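Mestville Neighbours Help > Kitchen & Preserves > Lime marmalade

Lime marmalade set like rubber, can it be rescued?

Asked by Sille Eyvindsson

Hello everyone, I do hope somebody can help because I have 4 jars of lime marmalade in the cupboard that you could bounce off the floor. I used my late aunt's recipe, which I copied out in rather a hurry one July from the back of her old Briem cookery book, and I think I may have missed a line. It says 1290 g of sugar and 627 g of limes, and then just "boil until it wrinkles". Mine wrinkled, I suppose, but I went on a good while longer to be on the safe side (the telephone rang as well, I must admit). The taste is lovely and sharp and I can't bear to throw it out. The peel is rather chewy too. Can I melt it down and start again, or is it only fit for the bin?

2 answers

Fladivow
Don't bin it!! Over-boiled, that's all. Warm it up with some water and put it back in clean jars. I've done this with orange and it was fine, never tried lime.

Ekon

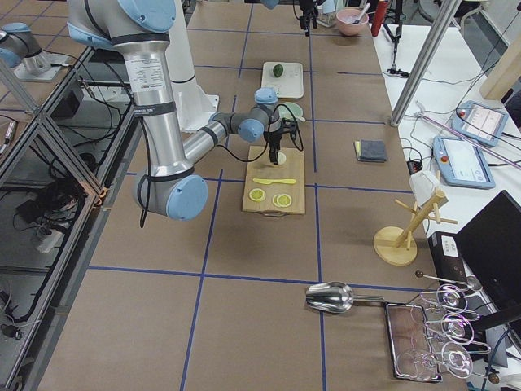 Mestville, 7 Jan 2019

Dear Sille, what a shame after all that chopping, but Fladivow is quite right that you needn't throw it away. Tip all the jars into your widest pan, add a small cup of water and let it loosen over the lowest heat you have, stirring now and then. Don't let it boil hard again or you'll be back where you started. Once it drops off the spoon nicely, put it into hot clean jars. I'd keep those in the fridge and eat them up fairly soon, as the extra water means it won't store as well as it did.

The peel is another matter, I'm afraid. Lime skin is much tougher than orange, and once the sugar goes in it simply stops softening, however long you boil. Next time, slice the fruit into rounds on a board, quarter the rounds, and leave them in a big bowl of water overnight. Then simmer with the lid on until a piece squashes between your finger and thumb, and only then add the sugar. I have made it this way every winter since 2000 and the only bad batch was the one I tried to hurry.

For the wrinkle test, put a couple of saucers in the freezer before you begin, and do take the pan off the heat while you're testing! I think that is where most of us come unstuck. If you'd rather not fiddle with the jars you have, a spoonful melts beautifully into a glaze for roast chicken, or you can warm some and pour it over a plain sponge while the cake is still hot. My sister stirs hers into rice pudding, which I can't recommend.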